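Besuch bei Gullow: Ein Vormittag zwischen Greifern, Checklisten und sehr gutem Kuchen

Eigentlich wollte unser kleiner Arbeitskreis schon im Frühjahr hinfahren, aber wie das so ist, der eine hatte Inventur, die andere Urlaub, und so wurde es August, bis wir endlich zu elft vor dem Tor von Gullow standen. Wer die Firma nicht kennt: Gullow richtet Roboterzellen für kleinere Betriebe ein und unterhält seit einiger Zeit eine eigene Versuchshalle, in der Abläufe erprobt werden, bevor sie zum Kunden gehen. Uns hatte vor allem interessiert, wie man dort mit Regeln umgeht. Die meisten von uns haben ja inzwischen selbst einen Arm in der Werkstatt stehen, und die Frage, was man vor dem Einschalten alles aufgeschrieben haben muss, kommt bei jedem unserer Treffen auf den Tisch.

Empfangen wurden wir um halb neun von Jawad Kakakhel, der die Versuchshalle leitet und sich den ganzen Vormittag für uns freigehalten hatte — das ist nicht selbstverständlich, und wir haben uns sehr darüber gefreut. Es gab Kaffee, es gab einen Zwetschgenkuchen, von dem später noch zweimal nachgeholt werden musste, und dann gab es die Unterweisung. Die dauerte gut zwanzig Minuten und war keine Formsache. Jeder bekam ein Blatt mit dem Hallenplan, den Laufwegen und den Not-Halt-Tastern, und bevor wir hineindurften, mussten wir am Plan zeigen, welcher Taster von unserem Platz aus der nächste wäre. Zwei von uns (ich nenne keine Namen, einer davon war ich) haben danebengetippt und durften noch einmal.

Die Halle selbst misst 421 Quadratmeter und ist in acht Plätze aufgeteilt. Die Plätze tragen Namen statt Nummern, das hat sich wohl so ergeben, und so läuft man von Konora hinüber nach Sakai und weiter nach Lititz. Am Boden ist überall gelb markiert, wo man stehen darf. Kakakhel legte großen Wert darauf, dass eine Markierung noch keine Schutzmaßnahme ist. Sie hilft dem, der aufpasst. Für den, der gerade telefoniert, braucht es Scanner, Abschrankung oder eine Bewegung, die so langsam und so schwach ist, dass ein Kontakt keine Verletzung zur Folge hat. Welche von diesen Möglichkeiten genommen wird, steht in der Risikobeurteilung, und die hängt an jedem Platz in einer Mappe am Pfosten. Wir durften darin blättern, was einige von uns so ausgiebig taten, dass die Gruppe sich ziemlich in die Länge zog.

Am Platz Konora übernahm dann Sang Quách. Sie kümmert sich um die Aufnahme und Freigabe von Greifaufgaben, also um alles, was passiert, bevor ein Ablauf als verlässlich gelten darf. Ihre erste Regel lautet, dass jede Aufgabe einen schriftlich festgelegten Ausgangszustand hat. Was liegt auf der Fläche, in welcher Lage, welches Licht brennt, welche Finger sind montiert, und wo darf etwas stehen, das mit der Aufgabe nichts zu tun hat. Das klingt kleinlich, gab sie selbst zu, aber sie habe zu viele Versuchsreihen gesehen, die man hinterher wegwerfen konnte, weil am Nachmittag jemand die Unterlage getauscht hatte.

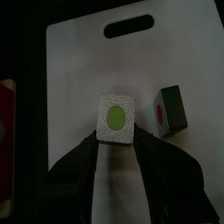

Viel Zeit haben wir mit der Frage verbracht, wann ein Griff als gelungen eingetragen werden darf. In unserem Betrieb haben wir das immer nach Gefühl entschieden: Teil ist oben, Haken dran, weiter. Bei Gullow gibt es dafür ein Blatt mit festen Kriterien, und am kleinen weißen Würfel mit dem grünen Punkt, an dem links und rechts je ein schwarzer Finger anliegt, lässt sich gut verstehen, warum. Dass beide Finger das Teil berühren, ist für Frau Quách erst einmal nur die Beobachtung »Kontakt beidseitig«, mehr nicht. Ob der Griff hält, wird separat geprüft und separat eingetragen. Ebenso wird notiert, was unberührt bleiben muss. Der zweite, dunkle Würfel rechts daneben ist so ein Fall, und nach den Regeln des Hauses gilt ein Versuch als fehlerhaft, wenn ein Nachbarteil verschoben wurde, selbst wenn das eigentliche Teil tadellos am Ziel ankommt. Darüber wurde bei uns auf der Heimfahrt noch lange diskutiert!

Mir persönlich hat der Gedanke sofort eingeleuchtet. Bei uns in der Montage liegen die Teile auch nie allein, und wenn der Arm das erste sauber ablegt und dabei das nächste um einen halben Zentimeter wegschiebt, dann steht die Zelle eben beim übernächsten Takt still, und man sucht den Fehler an der falschen Stelle. Andere fanden die Regel zu streng für eine Versuchsphase. Frau Quách hörte sich das geduldig an und meinte, lockern könne man später immer noch, verschärfen sei viel mühsamer, denn dann müsse man die alten Protokolle alle noch einmal anfassen.

Für eine Freigabe verlangt das Haus 200 Durchgänge unter unverändertem Ausgangszustand, und danach noch einmal eine Reihe mit absichtlich veränderten Bedingungen, vor allem beim Licht und bei der Lage der Teile. Fehlversuche werden nicht gelöscht. Das war der Punkt, an dem es im Kreis kurz still wurde, denn ich glaube, da hat sich mancher ertappt gefühlt. Jeder Abbruch bekommt eine Zeile, eine Uhrzeit und ein Kürzel, und wer einen Lauf von Hand unterbricht, schreibt dazu, weshalb. Rund 4000 solcher Zeilen sind seit der Eröffnung der Halle zusammengekommen, und Herr Kakakhel erzählte, dass er sie lieber liest als jeden Monatsbericht.

Zur Kamera am Handgelenk gab es ebenfalls eine Hausregel, die ich mir gleich abgeschrieben habe. Vor Beginn jeder Schicht wird eine Referenzaufnahme gemacht und mit der vom Vortag verglichen. Stimmt der Ausschnitt nicht überein, wird nicht gearbeitet, bis die Halterung geprüft ist. Außerdem dürfen auf den Aufnahmen keine Personen erkennbar sein, die nicht zugestimmt haben, und deshalb hängt am Eingang der Halle eine Liste, auf der auch wir uns eintragen mussten. Wer nicht wollte, bekam den Hinweis, an welchen Plätzen gerade aufgezeichnet wurde, und konnte dort außen herum gehen. Das haben zwei Kollegen in Anspruch genommen, ohne dass jemand nachgefragt hätte, und das fand ich sehr angenehm gelöst.

In Sakai, zwei Plätze weiter, ging es um den Wechsel der Greiferfinger. Da war ich ehrlich gesagt auf einen trockenen Teil gefasst, und dann wurde es fast der lebhafteste des Tages. Bei Gullow gilt: Energie weg, Arm in Wartungsstellung, Schlüssel in die eigene Tasche. Nach dem Wechsel folgt ein Probelauf mit verminderter Geschwindigkeit, und erst danach zeichnet eine zweite Person gegen. Unser Kollege aus der Schreinerei wollte wissen, wie das in einem Betrieb gehen soll, in dem am Abend nur noch einer da ist. Die Antwort war kurz: Dann wird abends eben nicht gewechselt. Man kann sich vorstellen, dass das nicht allen schmeckte. Kakakhel schob dann aber nach, dass sie selbst deswegen den Wechsel fest auf den Vormittag gelegt haben und damit seit Langem gut auskommen.

Lititz haben wir leider nur noch gestreift, dort wurde gerade umgebaut, und durch ein umgebautes Feld führt man keine Besucher — auch das steht in der Mappe. Ich hätte gern noch gesehen, wie sie dort die Abstände beim gemeinsamen Arbeiten von Mensch und Arm nachmessen. Herr Kakakhel hat angeboten, dass wir in kleinerer Runde wiederkommen, sobald der Platz abgenommen ist, und ich habe vorsorglich schon einmal drei Interessenten notiert.

Zum Schluss saßen wir noch eine gute Stunde im Besprechungsraum, und da kam dann all das auf den Tisch, was man sich in der Halle nicht zu fragen traut. Wie viel Papier ist zu viel? Wer pflegt die Mappen, wenn die Person in Urlaub ist, die sie angelegt hat? Muss eine Risikobeurteilung wirklich neu gemacht werden, wenn bloß ein anderes Werkstück gegriffen wird? Auf die letzte Frage gab es ein klares »Kommt darauf an, aber angeschaut werden muss sie«. Ein scharfkantiges Blechteil am gleichen Arm ist eben eine andere Gefahr als ein kleiner Klotz mit runden Ecken, auch wenn das Programm fast dasselbe bleibt.

Herzlichen Dank an Sang Quách und Jawad Kakakhel für die Geduld und die offenen Antworten, und an die Küche für den Kuchen. Das leere Formblatt für die Greifprotokolle dürfen wir im Arbeitskreis verwenden, ich bringe Kopien zum nächsten Treffen mit. Wer sich für den zweiten Besuch eintragen möchte, meldet sich bitte vorher kurz bei mir, die Plätze sind auf sechs begrenzt, und festes Schuhwerk ist Pflicht.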